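Arm bench rules: questions people keep asking
Vurkell shared workshop, last edited 2025-09-14 by Mitra Moradi

Who do these rules apply to?
Everyone who runs, trains or stands next to an arm. Staff, students, visitors. If you're only watching you still need the short induction, ask Sunee Chuensuk.

Is this the same as the safety standard?
No. The risk assessment is a separate document and it wins if the two disagree. This page is house practice, mostly stuff we got wrong before June and would like to stop getting wrong.

Do I need two people?
For anything new, yes. One on the controls, one on the stop button, and the stop person does nothing else. No phone. Once a task has been signed off by Fulgencio Arellano you can run it alone in working hours.

How fast can it go?
Slow mode until sign-off. After that 136 mm per second at the tip, no higher on the shared benches. If your task needs more, book the fenced cell (Alen looks after bookings, that's the booking system not a person).

Can I use real food packets and drinks?
Yes, sealed ones. Nothing in glass, nothing already opened. Cans are fine, dented cans are not. Don't drink them afterwards, they've been squeezed more than you think.

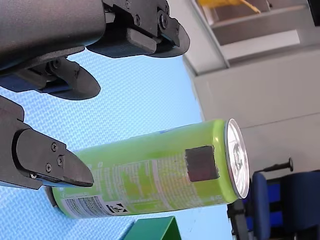
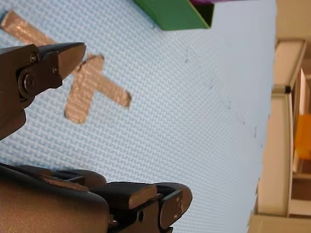
What has to be on the mat before I start?
Only what's in your task sheet. Mugs, keys, spare screws, your lunch, all off. Check the mat is flat and hasnt crept. Tape marks like the cross on the blue surface stay where they are, even if they look tatty, so please don't peel or straighten them without asking. If one really has to move, write it in the bench log with the old position and the new one, then tell whoever has the bench after you. A can lying on its side counts as a different start from a can standing up, so log it that way. Vilgot Sundqvist has had to throw out two whole runs over this.

Can I stick my own markers on objects?
Yes. Matt, flat, no folded corners. Put the same marker in the same place on every copy of the object and note it on the sheet. Take them off when you finish with the object for good.

What about chairs?
Pushed back out of the arm's reach while it's powered. Same for bags. Nobody sits within reach, not even "just for a sec".

Hands near the gripper?
Not while it's live. Hold first, check the light, say "hands in" out loud, then reach. Say "hands out" when you're done. Feels daft, do it anyway. Closing force is set low on the Lisel bench but it will still pinch.

It dropped something. Do I carry on?
Stop, hold, pick it up, look at it. If it's damaged it goes in the bin and the run gets marked as a drop. Don't put it back and pretend, the drops are useful to us.

How often do finger tips get checked?
Every 40 runs, or straight away if something slips that didnt slip yesterday. Look for loose screws and worn faces. Anong Thaweesak has spares in the tall cupboard. Sign for them.

Can I change the lighting or move furniture?
Ask first. Shelves behind the bench stay as they are during a run, including whatever is on them. Tidy before or after, never halfway.

Where do the logs go?
Boonyarit folder, under the bench name. Same day please. Initials, start time, object list, drops, anything odd. Blank "anything odd" boxes get sent back, write "none" if there was none.

I broke a rule, what happens?
Tell Mitra. First time is a chat. Hiding it is the bit that loses you bench access.

Something's missing from this page
Probably. Note on the board or email Sunee, next edit whenever there's enough to add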